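Famurum Home Learning Fund
Progress report to the Dreßler Trust, 11th June

Dear Fumiko Amano,

Thank you for being so patient over the spring, when the move to the Flosunitz reading room took up far more of our time than any of us had planned for (the shelving alone!). We're settled now, and I'm happy to say that the evening classes for adults are running again, with 80 people on the register and two groups a week.

Most of your grant has gone on tutors' hours, as agreed. The letter-writing group has been the surprise of the year — nine of them have stayed on for a second term, and six have asked about the maths course. We did overspend a little on heating, and I've moved money across from printing to cover it. The Kanov bus has changed its times, so the later class will start a little later from August.

The basic computing course is still being written, and it's the part I'd most like your thoughts on. Our learners keep telling us they are frightened of breaking something, so I want the first evening to be spent on what is inside the machine before anyone touches a keyboard. A desktop tower laid on its side with the side panel off, so that the inside faces up at you, is a much friendlier thing than a closed box under a desk.

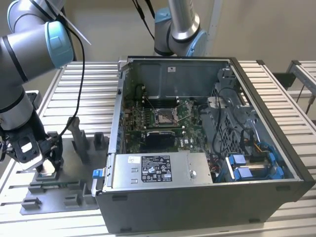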